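Osden Island Ferry and Guesthouse – Frequently Asked Questions
Last updated January 29, 2025

How do I get to Osden?
Take bus 515 from Imrie to the harbor, then the Besa ferry. The crossing takes two hours. There is no bridge and no airstrip.

Do I need to book the ferry?
Foot passengers can pay on board. Cars need a reservation, and there are only nine spaces per sailing. Call the harbor desk and ask for Damian Sikora.

What if the ferry is canceled?
Your ticket is good for the next sailing. If you are already staying with us, you can keep your room for the extra night at half price – please tell us before noon.

What time is check-in?
From 2 p.m. Late arrivals are fine if you let us know which boat you are on.

Are towels and sheets included?
Sheets, yes. Bath towels are included in private rooms and can be rented in the bunk room. Bring your own for the beach. 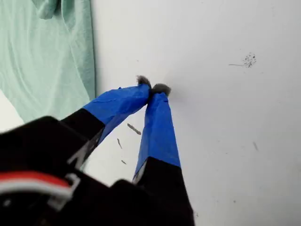
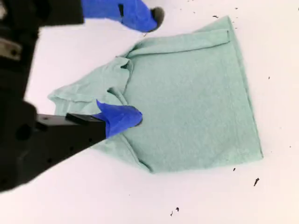 Blue tape; light green cloth on a white surface

Is there a place to get cash?
No. The closest ATM is in Imrie. The guesthouse takes cards, but the store and the bike rental do not always.

Can I bring a dog?
Yes, in the two ground-floor rooms. Dogs must be on a leash on the ferry.

Are you open in January?
Yes, with fewer sailings. The Clokolow trail is closed above the lake until the snow clears.

Who do I contact about group stays?
Eilidh Kinnear handles all group bookings. Leave a message at the front desk.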